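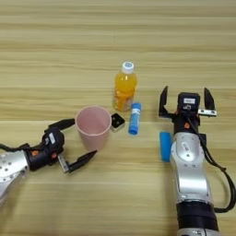

The Regional Rental Conditions Survey has now completed its second stage of fieldwork, covering private lettings in Lakura and Palacios. The purpose of the survey remains as set out in the funding agreement: to establish what tenants are paying, what they receive for it, and how both compare with advertised asking rents. Dwellings are classified as furnished or unfurnished according to the fixed and substantial items supplied by the landlord. Small movable articles, such as crockery or stationery, are disregarded for this purpose, while the table itself is counted if it appears in the lease. This rule has been applied consistently across both centres since July.

Progress against targets

The agreement provides for 300 completed household interviews by the close of the second stage. At the time of reporting, 276 have been completed and accepted into the dataset. The shortfall is confined to Palacios, where several managing agents asked for additional written assurances on privacy before forwarding invitations to their tenants. Those assurances have been supplied, and the remaining interviews are scheduled.

The listings component is complete. A total of 3128 advertised rentals were collected and checked for duplicates, with relisted properties matched to their earlier entries wherever an address was given. Rosimeire Bezerra led this work and has prepared a technical note on the matching procedure, which will be lodged with the final report.

Preliminary observations

The figures remain subject to weighting and should not be quoted publicly. Subject to that caution, the gap between asking rents and rents paid under existing leases is wider in Lakura than in Palacios. Tenants in Lakura who had stayed in the same dwelling through more than one lease were the least likely to report a recent increase. In Palacios, increases were more evenly spread between new and continuing tenancies.

Furnished lettings make up a larger share of the Palacios market than the project team had anticipated. Marcelino Araújo has recommended that furnished and unfurnished rents be reported separately for that centre – a combined median would obscure the difference between them. The advisory group has accepted the recommendation.

Staffing and governance

Tainá Rezende has taken over coordination of the field team from Nicanor Medrano, who continues with the project in an analytical role. Handover was completed without interruption to interviewing. The advisory group met in Lakura during the reporting period and endorsed the revised questionnaire, including the new items on heating costs and repairs.

Expenditure

Spending is within the approved budget. Travel costs were higher than forecast owing to repeat visits in Palacios, and this has been offset by savings on printing. The data hosting arrangement with Horkitz has been renewed on unchanged terms. No variation to the funding agreement is sought.

Matters for the funder's attention

The project team requests guidance on 2 matters. The first is whether the proposed third stage should be extended to Jesuvmont, where rental vacancies are low and no comparable survey has been undertaken. The second is whether de-identified records may be released to local councils ahead of the final report. Bindu Poduval will provide a costing for the Jesuvmont extension on request.

A written response by 24th August would allow recruitment of interviewers to proceed on the current timetable. The next progress report will include weighted rent estimates for both centres and a full account of non-response.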